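How to Wipe Up Small Spills on a Work Mat (and Keep the Mat Nice)

If you do any kind of messy work at a table, you know how it goes. A cup gets bumped, a brush drips, and there you are looking for something to mop it up with. I've had my big Wornlow mat for 9 years now, and I still get asked how it stays so decent looking, so I finally sat down with my coffee to write it all out.

What you'll need

A soft cotton cloth, dark if you have one (mine are old T-shirts, cut up)
A second cloth, kept dry
A shallow tray for your small things
A bowl of lukewarm water with 2 drops of dish soap

Step 1. Clear a little room

Move your bits and pieces into the tray and set it off to one side, where your elbow won't find it. I learned this one the hard way with a whole jar of beads from Custimport, and I was still picking them out of the rug in February!

Step 2. Blot first

Bunch the cloth up loosely in your hand and press it straight down on the spill. Lift, turn to a fresh part, and press again. Please don't scrub yet, however tempting it is, or you'll only push the wet farther out.
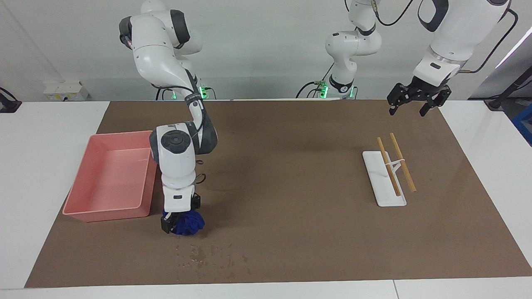 Brown mats are wonderfully forgiving, and I'd choose one again over the pale gray I started out with. Dried tea hardly shows, and neither does glue. Fresh drips do show up darker, though, like the spots near the front edge of this one, and that makes them easy to chase down one by one. A dark blue cloth crumpled into a wad is just right for the job, and a pink plastic tray with sloped sides is easy to wipe out too if anything has splashed into it.

Step 3. Wash lightly

Dip a corner of the cloth in the soapy water, wring it out well, and go over the spots in small circles. Work from the outside in. Then wipe once more with plain water so no soap is left behind.

Step 4. Dry it

Go over everything with your dry cloth, then leave the mat alone for 30 minutes before you put anything back on it. Lift the edges and check underneath while you're at it, as water does like to creep under there and sit on the tabletop.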